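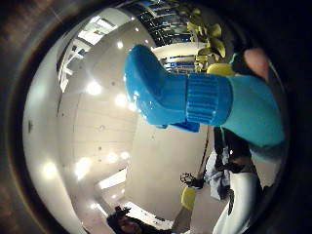 3.2 Sale of inherited homes by co-heirs

Where two or more heirs take title together, the decision to sell requires the consent of each. Layug and Zacharias reviewed probate files from the Omberg district and found that delay most often began before any offer was received, while the heirs were still settling who would pay property tax and insurance.

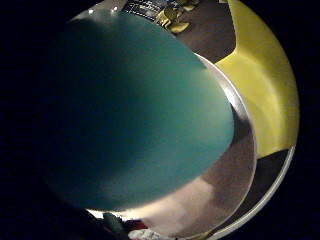 Of the 11 estates in our own sample, seven passed to siblings. In two of these, one heir lived in the house and asked to buy out the others. The parties in both cases accepted a single appraisal – a step that the Favell county court recommends but does not require – and title was transferred without a hearing. The remaining estates were listed on the open market.

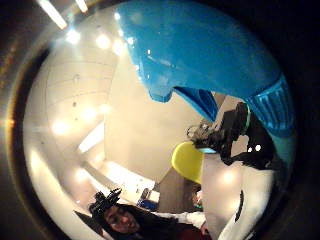
Figure 2. Blue object with a ribbed section, above a gloved hand.

Court-ordered partition was requested once, in Jernmont. The petition was withdrawn in November, after the heirs agreed to divide the proceeds by share and to repay the costs one of them had carried. Owen describes a similar agreement in Prothero, although the property there was farmland and no dwelling was involved.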